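**Can the parade board keep our group out of the Eltley street parade?**

Posted August 28, 2018 by Helmy

Hello all, and sorry if this runs on a bit! Our neighborhood group has marched in the Eltley parade for 7 years, and this August we got a short letter saying our entry "was not accepted." There were 18 of us signed up, banner painted and everything. The fee was returned, but the letter gave no reason at all.
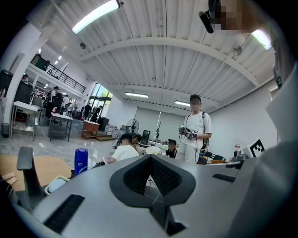
Does the board have to tell us why we were turned down? It doesn't, unless its own entry rules promise a reason, and the copy I have is silent on that. So I suppose what I'm asking is whether there's any sort of appeal, and who hears it.

**Domen**

Oh, I'm sorry, that stings after so many years. If the parade is run by a private group with a street permit, they usually get a good deal of say over who marches. If the town itself runs it, things are different, and you can go to the town clerk and ask for the entry file.

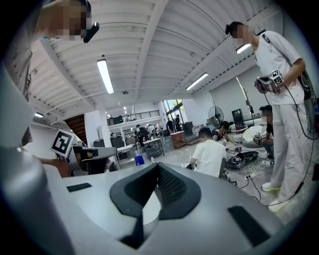

Over in Drolivstead the appeal window was 10 days from the date on the letter, so please check yours tonight. Keep it to one page, and attach the letter and your receipt.

**parkside338**

we got turned down once too, they just said too many entries. call them, it worked for us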